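**Toy rotation: does anyone keep it going past the first month?**

**saltbushsue** — 14 May 2022

We have one living room, one small child and what I'd conservatively call a landfill's worth of squeaky rubber animals. My sister swears by toy rotation. You put most of it away, leave a bit out, swap it over, and the kid greets each returning pig like a soldier home from the front.

I've read the blogs. They all have oak shelving and a child who owns one wooden arch. I have a sofa with three blankets on it and a mat I haven't seen the bare surface of since September.

So, practical questions. What are you storing it in, how often do you swap, and does the play food count as toys or as its own weather system?

---

**gumnut_dad**

Did it for 18 months, so yes, it can survive. Four lidded tubs in the hall cupboard, the Clerkivetti ones with the clip handles. Swap when the whingeing starts. I tried a schedule on the fridge and the only one who followed it was me.

Play food is weather. Give it its own tub and make peace.

---

**third_drawer_down**

Going to disagree with the lids. A lid means a grown-up has to open it, so a grown-up has to close it, and you've hired yourself. Open boxes, low down, small enough that a two-year-old can tip one out without burying the cat.

Also don't buy anything. I spent $663 at Elidis on a cube unit and a full set of matching fabric bins in a nice heathered grey, and the bins sagged before the footy finals. The dog sleeps in one. The kid keeps rocks in another.

---

**gumnut_dad**

> A lid means a grown-up has to open it

That's the entire point of rotation, mate. If they can open it, it's a toy box.

---

**third_drawer_down**

Then what you have is a hall cupboard with hostages.

---

**saltbushsue**

Can you both be right? Lids for the stuff that's away, open boxes for the stuff that's out?

---

**gumnut_dad**

I suppose. Takes the fun out of it.

---

**mildlybeige**

We lasted 16 days. My daughter remembered every single item in the cupboard and would recite them at bedtime in a sad voice. Gave up and culled instead. Half went to the Tresivano Street op shop, and I bought a fair bit of it back the next time we visited because she "found" it there.

Not saying don't try. Just saying yours might be an archivist.

---

**kettle_and_crumbs**

Coming down on the side of open boxes, with one amendment: no fancy tubs. Snack boxes. The bright plastic sort that biscuits and rings and crackers come in. They're free once you've eaten the contents, which I regard as part of the tidying.

The one on our blanket at the minute is lime green with the snack still pictured on the label, so everybody in the house knows which one it is, including those of us who can't read yet. "Put it in the green one" works. "Put it in the character figures bin" did not, and I'd laminated a sign.
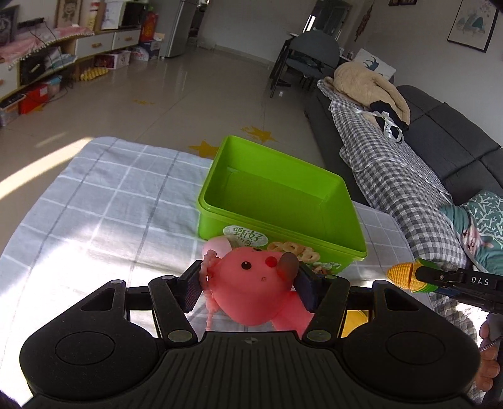

The other thing I'd say is go by box and forget categories. One box is one sitting's worth. A rubber animal and a cob of corn can live together, they have a rich inner life I'm not privy to. When I sorted by type we had a tub of nothing but food, and it got tipped over the sofa as a single course.

And put a blanket down first. Plaid, checked, doesn't matter, something you can grab by the corners. End of the day you gather it up and pour. I can clear our floor in 15 seconds if I'm not fussy about what's a toy and what's toast.

---

**third_drawer_down**

Vindicated. The blanket pour is good too, though you'll lose a sock to it weekly.

---

**gumnut_dad**

Snack boxes don't stack. I've tried. You get a leaning tower and then you get ants.

---

**kettle_and_crumbs**

You're meant to rinse them.

---

**gumnut_dad**

I did rinse them. They were very committed ants.

---

**mildlybeige**

Does anyone have a system for cushions? Ours have migrated to the floor and are now apparently a boat.

---

**saltbushsue**

If it's a boat it's a toy, put it in the cupboard.

Update for anyone following along: I ate a box of crackers for storage purposes, put five things in it and hid the rest in my Mendonça suitcase under the bed. She has played with the empty suitcase dust bag all afternoon. Will report back when the pigs come home.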